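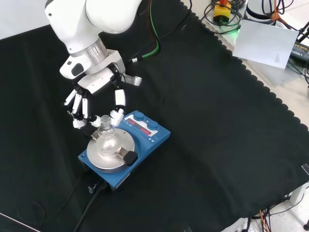
Page 13 of 500

Stillis Community Help > Teaching by Demonstration > Hands and Grippers

Fingers close too hard on glass when I teach by glove

Posted by hamura_bench

I am teaching an arm with a four-finger hand to take a round-bottom flask by the neck and lift it off a magnetic stirrer hotplate. The operator wears a tracking glove and the hand copies the finger angles. The flask sits on the plate with a clamp arm beside it, so the fingers have to come down from above with the palm facing the stirrer. The thumb goes on one side of the neck and a fingertip on the other.

Replay of a single recording is fine. The trained policy reaches the neck, then keeps closing until the motor current limit trips at 700 mA. I have 13 recordings, all with the flask in the same place. Is this a glove calibration problem or do I need more data? The stirrer is switched on during recording but not heating.

Mateja Đorđević

Check what you are logging as the action. If you log the commanded finger angle, the operator's overshoot is in the data. A person wearing a glove feels no glass, so they close past contact and the hand stalls against the neck. On replay the stall looks harmless. The policy learns the overshoot, adds its own error and pushes harder.

Two changes fixed it on our Staritz setup:

1. Log measured joint angles next to commanded ones, and clip the command to measured plus a small margin once current rises. Train on the clipped value.
2. Add motor current to the policy input. Camera images alone will not show contact on clear glass.

Recalibrate the thumb separately. Most gloves map it badly, and a thumb that arrives early will push the neck sideways before the opposing finger gets there.

Also, 13 recordings from one position is too few. Move the stirrer between takes. We needed more than 500 before the approach was steady, though the grip itself settled earlier.

Edited: the margin depends on your hand. Start low and raise it until the flask stops slipping.

sibiya_k

What rate are you recording at? We had the same thing in January and it was dropped packets from the glove. Open the clamp before you lift, too.

hamura_bench

Clipping the command stopped the current trips. The thumb still lands early on some runs. Rate is 50 Hz, no drops in the log.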